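Cahier d'atelier, atelier de Zirmont
Janvier 2022
Objet : planches de skateboard, série Hedari, contrôle du pressage et essais de flexion

Le présent relevé reprend les opérations conduites depuis l'ouverture de la série. Il complète les fiches de pressage, qui restent la référence pour les temps et les températures. Les remarques portées en marge des fiches ont été reprises ici lorsqu'elles avaient une incidence sur les essais.

1. Pressage

Les plateaux de la série Hedari sont constitués de 7 plis d'érable, dont deux croisés. Le moule employé est celui de la campagne de juin, repris au niveau du nose après constat d'un creux sur le flanc gauche. La reprise a été faite à la résine chargée puis poncée à la main. Un contrôle au réglet ne laisse plus apparaître de jour.

Longueur hors tout du plateau après détourage : 800 mm. La cote est tenue sur l'ensemble des pièces, à l'exception de la planche H-4, trop courte au tail à la suite d'un mauvais calage sur le gabarit. H-4 est déclassée et servira aux essais de perçage.

L'encollage appelle une réserve. Le rouleau en mousse dépose trop de colle en bordure, ce qui provoque des bavures entre le troisième et le quatrième pli. Le passage au rouleau à poil ras a réglé le défaut sur H-5 et H-6. Il est demandé de ne plus utiliser la mousse, y compris pour les reprises.

2. Masse et équilibre

H-6, nue, sans grip ni trucks : 937 g après stabilisation en salle. La valeur est plus élevée qu'attendu pour cette longueur. L'excès est attribué à la colle, hypothèse à vérifier sur H-7, pressée avec un dosage réduit.

Le centre de gravité se situe légèrement en arrière du milieu de l'empattement. L'écart reste sans conséquence pour l'usage en street. Il devra être corrigé si le moule est repris pour la rampe, où les pratiquants interrogés l'an passé avaient relevé une tendance du plateau à piquer de l'arrière.

3. Flexion

Essai trois points, appuis aux emplacements des trucks, charge au centre. Mise en charge progressive, palier, relâchement, lecture du retour. H-5 et H-6 reviennent à zéro. H-3, issue de l'encollage à la mousse, conserve une flèche résiduelle et présente un craquement audible au second palier. L'examen de la tranche montre un décollement court, côté talon, entre les plis déjà signalés.

La charge maximale appliquée n'a pas été portée au-delà du palier prévu. Il n'est pas jugé utile d'aller à la rupture avant de disposer d'une pièce supplémentaire au même dosage.

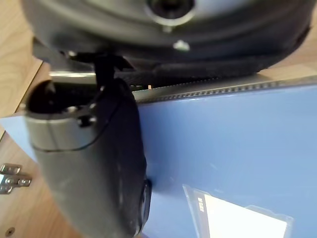 Fig. 1. Poignet et doigt de pince.

4. Roulements et trucks

Les trucks fournis par Zidon ont été montés sur H-5. Les gommes d'origine sont trop dures pour les gabarits légers : le retour au centre est brutal et le virage s'amorce tard. Les gommes intermédiaires conviennent mieux. Serrage de l'écrou de pivot : affleurant, sans compression visible de la gomme supérieure.

Un jeu latéral a été relevé sur la roue avant droite. Cause : rondelle absente entre le roulement et l'écrou. Rondelle remise, jeu disparu. Les sachets de visserie seront vérifiés avant montage et non plus après.

5. Essai sur piste

L'essai s'est déroulé sur la piste couverte Ásgeirsdóttir, revêtement en béton lissé, sec. Planche H-5 complète. Le parcours comprend une ligne droite, deux courbes de rayon différent et un plan incliné. Aucune vibration anormale en ligne droite. Dans la courbe serrée, contact de la roue arrière avec le plateau en appui talon prononcé. Des cales plus épaisses sont à prévoir, ou un léger dégagement fraisé au-dessus des roues arrière. La première solution est retenue à titre provisoire.

Le pop est jugé franc par les deux pratiquants présents, avec une réserve sur le tail, dont l'angle paraît un peu fermé. Ce point relève en partie de l'habitude et sera soumis à d'autres pratiquants avant toute modification du moule.

Le grip posé pour l'essai se décolle au nose. Surface insuffisamment dépoussiérée avant la pose.

6. Stock et références

Référence de lot des placages : 507. Les feuilles restantes sont rangées à plat, sous charge, dans l'armoire du fond. Deux feuilles fendues ont été écartées. Ne pas mélanger avec l'ancien lot, dont le taux d'humidité n'a pas été relevé à la réception.

7. Suites à donner

Presser H-7 au dosage réduit, puis peser et passer en flexion dans les mêmes conditions que H-6.
Monter les cales épaisses sur H-5 et reprendre la courbe serrée.
Demander à Zidon la disponibilité des gommes intermédiaires en série.
Percer H-4 avec le nouveau gabarit et contrôler l'entraxe.
Reporter la réserve sur l'encollage dans la fiche de pressage.

Point en attente : choix du vernis. L'échantillon mat marque à l'ongle après séchage complet. L'échantillon satiné n'a pas encore été appliqué.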